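El presupuesto que nadie quiere firmar

Vasiliki Kalogeropoulos

Cada octubre vuelve la misma discusión en Erura: cuánto dinero reservar para el equipo de automatización del año siguiente. Casi siempre se habla del precio del brazo. Se comparan catálogos, se pide un descuento y se cierra la hoja de cálculo. Creo que es empezar por el final.

El brazo es una compra única y fácil de defender. Lo que desordena las cuentas viene después: repuestos, almohadillas de goma, cables, calibraciones y, sobre todo, horas de personas repitiendo una tarea doméstica hasta que los datos sirven. En nuestro último plan esas horas se llevaron casi el 50 % del gasto y tenían una sola línea, sin desglose.
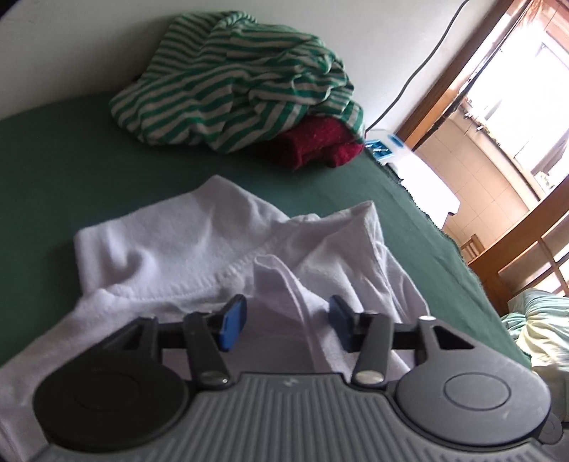
La ropa es un buen caso. Una toalla no tiene una forma fija, y cada casa tiene otra luz y otra cama. Si el plan prevé 78 sesiones en un laboratorio y ninguna en viviendas, el ahorro es aparente – se paga al año siguiente, con otro nombre.

Mi propuesta es modesta. Comprar 2 pinzas de mano antes de encargar el robot, con una partida propia para desgaste. Pedir a Flosico y a Bramwell precios de recambios a la vez que el del equipo. Y no aprobar ninguna máquina sin saber quién va a preparar las tareas y con qué contrato.

Sé que así el total sube y que la reunión será más larga. Prefiero discutirlo ahora que pedir una ampliación en primavera.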